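Small Parts on the Workbench: Keeping Track of Washers, Caps and Discs

Most lost parts are lost in the first minute, between the time they come off and the time they get put down somewhere. The tips below are for a shared workroom but they work just as well in a garage.

Before you start

Clear a patch of bench as wide as your forearm is long. Put down a light-colored towel if the parts are dark, a dark one if they are white or clear. A towel also stops round things from rolling. Skip terry cloth with screws, as the threads catch in the loops.

Have 2 trays ready, one for parts coming off and one for parts going back on. Muffin tins are fine. Baby food jars are fine too, but tip them out onto the towel when you need something. Digging with your fingers takes longer.

Picking up flat pieces

Thin round pieces are the worst. Slide the piece to the edge of the bench and take it from underneath, or press a bit of masking tape on top and lift. With any tool that has soft or cloth-covered tips, come in from both sides and close slowly. If it slips twice, turn the piece a little and try again.

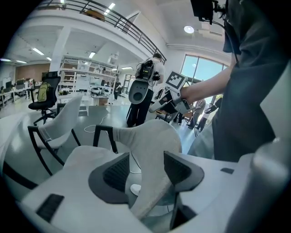
Small white disc between the fabric-covered fingers of a gripper.

Cloth covers pick up sawdust and lint. Brush them off with an old toothbrush when you finish. If they need washing, take them off first, use cool water and a drop of dish soap, and let them dry flat overnight. No fabric softener. It leaves them slick.

Working next to someone

Leave an arm's length between you. Tuck cables and straps in before leaning over the bench. Say so when you are about to walk behind a person carrying something on their back.

Putting away

Label jars on the side and on the lid. Ours got mixed up one Saturday and we spent until supper sorting 77 washers into 4 sizes. Masking tape and a pencil hold up better than marker, which rubs off.

Sweep the floor before you vacuum it, and check the dustpan.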